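Poketti brings its cloth folding evenings to the Ljungberg hall

PRESS RELEASE

27 October 2019

Poketti, the small household workshop for people who want to keep a tidier home, will open a new series of evenings in the Ljungberg hall in February. The series is called Fletero and it has one subject only: how to fold, stack and store the cloths and towels that every home uses each day.

The series has five evenings. Each evening lasts two hours and has room for 95 guests, seated at long tables. The entrance is free, but a place must be booked in advance through the Poketti office or at the desk of the Ljungberg hall.

Why cloths?

Many courses in home order begin with the wardrobe. Poketti has chosen to begin with the cleaning cloth, the hand towel and the tea towel. These are the pieces which are washed most often and folded with the least care. They are pushed into a drawer, the drawer does not close, and after some weeks the family buys new ones although the old ones are still good.

Before the programme was written, Poketti sent a short list of questions to the guests of its earlier courses and received 300 answers. The most frequent wish was for help with the kitchen drawer. The second was for a way of folding that children can also manage, and many guests wrote that they had never been shown any way at all.

"I grew up in a house where my grandmother folded everything in the same manner, and I believed for a long time that all people did it so," says Man-sik Ra, who leads the series. "Then I began to teach, and I saw that every person at the table had a different habit. Some habits are very good. I have changed my own fold for small towels after a guest showed me hers."

What the guests will learn

The first evening is given to soft cloths with a short pile. They are more difficult than they look. A smooth tea towel keeps a crease when it is pressed with the hand, but a fluffy cloth opens itself again, and the corners like to curl. Man-sik Ra teaches the guests to find the hemmed edge first, to lay the cloth flat with this edge towards the body, and to stroke it from the middle outwards before the first fold is made.

The second evening is about tea towels and napkins, and the third is about bath towels, which need a larger table and, for some guests, a second pair of hands. On the fourth evening the guests will work with drawers and boxes, and they may bring a drawer from home if it is easy to carry. The last evening is open. Guests can repeat what they found hard, or bring a piece that has given them trouble – a fitted sheet is also allowed.

All tables are kept plain and light in colour, so that the edge of a cloth is easy to find, and a guest will have nothing else in front of them while they fold.

A purple cloth on the white table, with one part of the fabric turned back, and the plain white surface of the table.
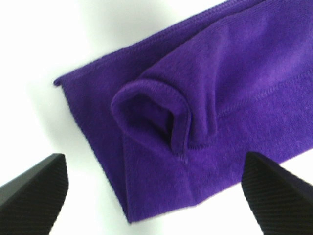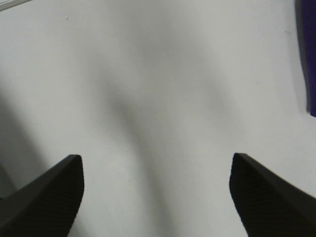 Practical information

The evenings begin at 18.30 and the doors of the Ljungberg hall open half an hour earlier. Tea is served in the break. The hall can be reached without stairs by the entrance from the courtyard, and guests who prefer to fold in a standing position can ask for a high table when they book.

Cloths for practice are lent by Vorkon, the laundry next to the hall, and will be collected again at the end of each evening. Guests are welcome to bring their own cloths, which should be clean and dry. Ironing is not part of the course.

Children from the age of eight can take part together with an adult. They need their own booked place. A guest who cannot come is kindly asked to tell the office no later than the day before, so that the place can be given to another person.

The folding sheets used in the series will be printed in large letters and can be taken home. They show each fold in simple drawings and have a free margin for notes. Additional copies can be collected from the Poketti office during opening hours.

About Poketti

Poketti holds courses and open evenings on everyday work in the home, such as folding, mending and packing. The courses are made for beginners and no special equipment is needed.

Press contact

Journalists who wish to visit one of the evenings, or to speak with Man-sik Ra before the series begins, are asked to contact the Poketti office. A seat for the press is kept free at each evening.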